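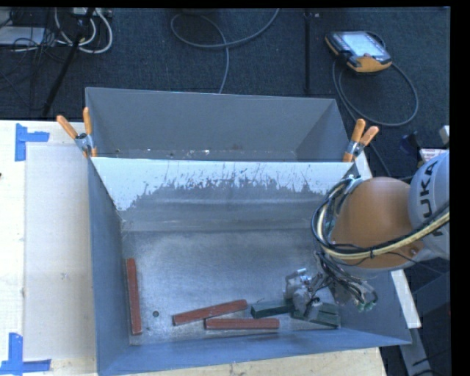
Kutard bin-transfer logs, release 7
Last changed: 23/08/2024

Summary

Logs from a two-compartment bin task at the Kaltex test cell. The arm picks up rectangular blocks and moves them between the compartments. This release covers the gripper contact fault found in July and replaces release 6.

Contents

476 runs, one folder each. Every folder holds joint positions, wrist force, gripper state and a plain text event log. Runs affected by the fault have fault=1 in runs.csv.

Known fault: late contact stop

The lower finger could press on the divider or the bin floor before the controller stopped the arm. The contact limit was read from the Lemaire settings file at start-up, but a restart from the pendant put back the default, which was too high for sheet metal. No error was raised. 20 runs are affected. In two of them the divider moved and the task was ended by hand.

Changes made

- Contact limit is now sent again after every restart.
- Start is refused if the limit read back differs from the file.
- Divider clamps are checked before each session.
- Speed near the divider is halved.

Use

Leave out fault=1 runs for training. Keep them if you are working on contact detection. Force values above the limit in these runs are clipped and should not be used as peak readings.

Not fixed

Hose drag on the wrist still shifts the force zero in some poses. See Brokano issue 1987.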